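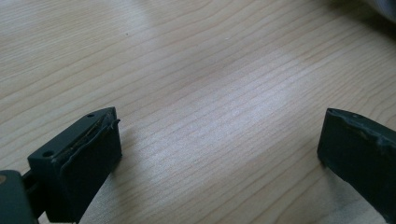 Menu | Início | Sobre | Arquivo | Contacto

Doze tampas por dia

Quando aceitei o lugar na Cimgate, imaginei-me a escrever código elegante com um café ao lado. O café confirma-se. O resto do dia passo-o a pegar em tampas de frasco com uma pinça manual e a pousá-las noutro sítio, para que um modelo aprenda a fazer o mesmo com menos queixas.

Vamos em 1.288 demonstrações. A Denise Fothergill, que manda nisto, quer variedade: tampas de lado, tampas viradas, tampas em sítios parvos. Eu tenho tendência para as pôr sempre à mesma distância da mão direita, e o modelo aprendeu isso antes de aprender qualquer outra coisa. Levou 2 treinos até percebermos que ele procurava o meu hábito e não a tampa.

Os dedos da pinça são pretos, grossos, e o revestimento ao longo da aresta já está enrugado e a desfazer-se. Na ponta do esquerdo há um farrapinho enrolado para fora. O Callum quer trocá-los. Eu sou contra, pelo menos a meio do lote: dedos novos agarram de outra maneira e lá vamos nós anotar tudo outra vez.

Depois há o tampo de madeira clara, que reflete a luz numa mancha esbranquiçada, em diagonal, mesmo no meio. O Stuart propôs um pano mate. A Denise respondeu que as cozinhas das pessoas também brilham — e ficou assim.

Regra da casa: cada gravação começa com os dedos abertos e sem nada entre eles. Já estraguei oito por arrancar com a tampa na pinça. Foram para uma pasta chamada "Bolger", por razões anteriores à minha chegada.

Amanhã começamos com as colheres.

Artigos recentes
Anotar até doer: uma tarde em Vesside
O que levei na mala para Lustilness
Setembro, ou como perdi um disco inteiro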